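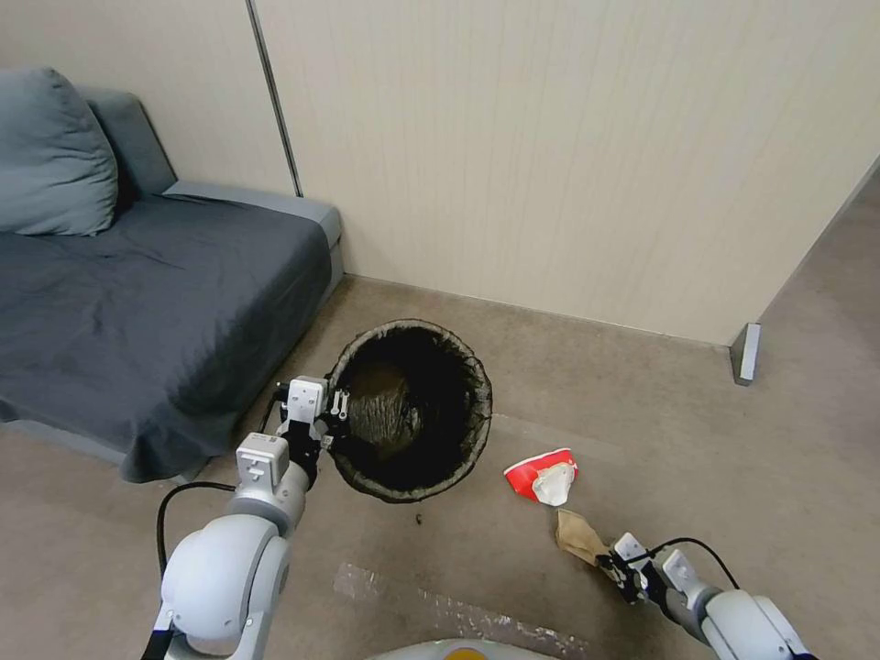
Good habits for a robot on litter duty

I love this job. If you have a two-armed helper at home or in the workshop and you're wondering what to give it first, give it the rubbish on the floor! Paper cups, bags, packaging, the stuff that collects next to the sofa and never quite makes it into the basket. It's light, it's low down, it doesn't matter much if a cup gets squashed, and you get a tidier room at the end of it. We've been running our own house rules for this at Plilta (our shared workshop, with a sitting-out corner and rather a lot of takeaway coffee) and people keep asking for a copy, so I've typed them up with the bits we've learnt added in. Borrow whatever's useful.

They started life as version 2 of the Flerkance floor-work sheet, which a lot of small workshops round here pass about. We've changed plenty since then. Where the handbook for your own machine says something stricter, follow the handbook.

Before you start

Walk the floor yourself first. It takes a minute and it's the best minute you'll spend. You're looking for anything that should never go into a gripper in the first place: glass, blades, batteries, pens without lids, anything dripping. Pick those up by hand. Coins and screws too, unless you fancy fishing them out of the bin later.

Move trailing leads, phone chargers especially. A lead lying next to a crumpled bag looks like part of the bag to an awful lot of machines.

If there's a throw or a sheet on the sofa, tuck it up on the seat if you can. Loose cloth hanging near the floor is lovely to sit on and a nuisance to work beside, and a finger that closes on a fold of it will happily pull the whole lot down. Ours did, twice, on the same afternoon, and the second time it took a bowl of crisps with it.

Pets and small children go in another room with the door shut. We don't bend on this one.

Placing the basket

Put the basket in front of the machine, within easy reach of both arms, and leave clear carpet round it. Pushed up against furniture it's a real pain, as the elbow needs somewhere to go.

Round is good. A round basket can be approached from any side and it doesn't matter if it gets turned a bit. Mesh ones are light and grip nicely, though they do slide and tip when they're empty, so let one hand steady the rim while the other does the dropping. I can't tell you how much spilt rubbish this has saved us! If your machine only has one arm, put something flat and heavy in the bottom under the liner.

Liners: fold the edge well down or push it right to the bottom. A liner standing up above the rim gets caught in the fingers and comes out with them.

We used to stick the basket down with tape. Don't bother. It came loose within the hour, and getting tape residue off carpet tiles is a miserable evening (a blunt scraper and a little white spirit on a rag, tested on a hidden bit first, if you're already stuck with it).

Picking up

Slow first, then quicker. Run the first few pieces at the lowest speed setting you've got and stand where you can reach the stop button. Once you've watched it pick up and let go properly a few times, turn it up a notch.

One piece per hand. It's tempting to let it scoop, and scooping is how you end up with crumbs ground into the pile.

Paper bags are best pinched by a corner or an edge. Grabbing across the middle traps air, the bag springs open over the basket, and half of it hangs outside. Keep it low, too, just clear of the carpet on the way across. Anything that falls out then falls a very short way.

Cups are trickier than they look. An upright cup can be taken by the rim. A cup on its side wants to roll, so have the hand come straight down on it with the fingers either side. A crushed one is actually the easiest of all and I've been known to tread on them beforehand.

Keep to light things. Our limit on the floor round is 800 grams in one hand, written in marker on the cupboard door, and it covers everything we'd sensibly call litter. Your machine may well be rated for more. Leave the limit where it is anyway; a heavy thing on the floor is usually a tool, and tools have an owner.

Never have it reach under furniture for something it can't see all of. Hook the thing out with a broom and carry on.

People in the room

Sit somewhere else while it's working. I know the sofa is right there. Legs swing down, someone leans over to be helpful, and you've got a shin in the same bit of air as a moving arm.

No helping by hand. If it misses a piece three times, press pause, wait until both arms have stopped, and then step in. Say "stopped" out loud if there's anyone else about, and they say it back. Everyone feels silly doing this for a week and then it's second nature.

One person is in charge of the stop button for the whole run. If you need to go and answer the door, pause it and take the button with you.

At the Mevden workshop they mark out the working area with a bright rope on the floor, which I thought was a smashing idea until I remembered what our machine does with rope. We use low partitions now. Check the feet, though, as they stick out further than the panel and are just the height to catch a wheel or a toe.

Cables and housings

Have a look at the cables that loop round the arms before each run. They need slack to let the joints turn, but a loop that hangs low can snag on a basket rim. Move each arm through its full range with nothing in the hand and watch the loops as it goes. If one goes tight, stop and sort it.

Wipe the fingers afterwards with a damp cloth and dry them. Coffee with sugar in it sets like glue. Do any camera windows with the soft cloth you'd use for spectacles, and keep kitchen spray well away from them.

Small screws on the fingers work loose with all that opening and closing. Give them a gentle check with the right size driver once a month, and put it on the calendar along with the smoke alarm.

Sorting, if you're feeling ambitious

Start with one basket and everything in together. Once that's dull (it does become dull, gloriously so!) add a second for clean paper. Paper cups need a human decision, because so many have a plastic lining and councils differ on what they'll take. We let the machine put cups in with the general rubbish and sort them ourselves when there's a pile worth sorting.

Anything that might be a document stays on the floor. Receipts, letters, folded notes, a bit of graph paper with somebody's whole shelving plan on it. The rule at ours is that flat paper gets left and crumpled paper gets binned, and people have learnt very quickly not to crumple things they want.

Keeping a note

Have a notebook by the machine. Put down what you asked it to do, anything it dropped, anything that made you press stop. A line is plenty. Ours told us that nearly all the trouble was happening late in the afternoon with low sun coming across the carpet, and a £39 roller blind put it right. I was ready to blame the grippers!

Write down near misses in the same book with the same pen. If people have to fetch a special form they won't do it.

Shutting down

Open both hands over the basket so nothing's left in them. Arms back to rest, power off at the switch, then empty the basket. Hoover last: the machine gets the cups and bags, and the specks and crumbs are still yours, I'm afraid.

If you want the one-page version for the wall, there's a stack of them by the kettle at Plilta, and the Echeverría tool library keeps a few behind the desk. Corrections and better ideas very welcome, particularly from anyone who's cracked tea bags.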